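## Small tray on a glass table: genius or just a smaller mess?

**Harpreet Fehr**

Our living room, kitchen and laundry are all one room, and the glass table in the middle collects everything. Eye drops, ointment, receipts, the cap of something. I wiped it down on 29th June and it looked fine for almost 4 hours. My sister says to get a tray. I say a tray is a place to put clutter so it looks like you meant it. Who's right? Also, I keep a poster under the glass and would like to see it again before I die.

---

**Colleen Marchand**

Your sister. Get a black one with low sides and be mean about what goes in. Mine is for the little stuff only — bottles at the two ends, the flat box and the tube lying between them. If a new thing doesn't fit, an old thing goes to the bathroom or the trash. The kettle lives behind it and isn't allowed in, being a kettle.
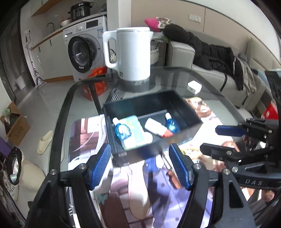 *Tray in the middle, kettle behind, poster still visible through the glass.*

You'll notice the sofa has a jacket on it and there's an open box on the floor. I said I'd sorted out the table. I made no claims about the sofa.

Couple of practical things. Measure first: I bought a Lapointe tray 52 cm long and it took over the whole table, so it's now under the bed holding nothing. And lift the tray when you wipe, or you'll get a rectangle of crumbs.

---

**Vernon MacDonald**

get rid of the table. we did in May and haven't missed it

---

**Elli Kemppainen**

Vernon, where do you put your tea?

I'm with Colleen, except that medicine shouldn't sit out if you have kids or a cat with ambitions. I use a Doditz box with a lid for those and keep the tray for hand cream and the remote. Check the dates while you're at it. I had an ointment older than my marriage.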